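### 4.3 Wrist view and tool contact during suturing

The policy receives two kinds of image at every step: one from the fixed camera over the workspace and one from a small camera carried near each instrument's wrist. In the Skaltholm baseline only the fixed view was used. That baseline loses track of jaw state when the two instruments close on each other, and most of its failed trials in Section 4.2 end in this phase. We therefore trained a second model, Heltano, with the wrist images added as separate input tokens. Both models were trained on the same 2,000 demonstrations, recorded by teleoperation on silicone tissue pads, with the same action space and the same training schedule.

At close range the wrist camera resolves the spread of the jaws and the tip of the opposing tool, while its own shaft is out of focus and carries little usable signal. We mask the shaft region before encoding.

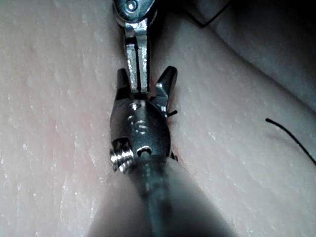 Darius Lūse objected to the mask on an early draft: the blurred shaft still carries roll information, and removing it should hurt any motion in which the wrist turns under load. We tested this by training Heltano with and without the mask. The unmasked model completed three fewer of the 19 held-out trials. We do not treat this as strong evidence against the objection, given the size of the test set, and the effect of roll was not isolated. The mask is kept in all later experiments.

Contact between the instruments is labeled by hand in the wrist stream. A step is marked as contact if the annotator judges that the tools touch or that one holds the other. The two cases are merged because annotators could not separate them reliably from single images. The contact label is used as an auxiliary target during training and is not available to the model at test time.

The fixed view serves a different purpose. It gives the position of both tools relative to the incision, the pose of the needle, and the path of loose thread across the pad. Figure 4 illustrates the input at a step in which the needle is above the cut. Thread is the main source of clutter in this view, and it often passes behind a shaft. We do not segment it. An attempt to do so with the Mets tracker gave broken paths wherever the thread was hidden, and the policy trained on those paths was worse than the policy trained on raw images.
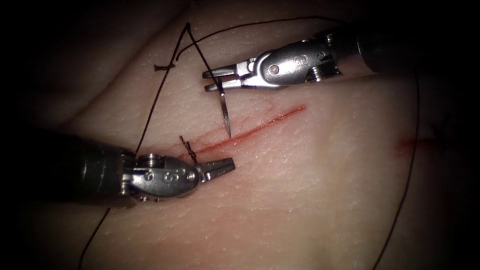 **Figure 4.** Fixed-camera input. The instruments face each other across the incision; the needle points down toward the cut, and two tied knots are visible on the pad.

Both streams are resampled to a common rate before training. The policy predicts a chunk of 12 actions and executes the first half before it is queried again. Shorter chunks caused visible hesitation near contact, and longer ones delayed the response to needle slip. The same settings are used for the Mekdale pads in Section 4.4, where the surface is stiffer and the wrist images show more glare.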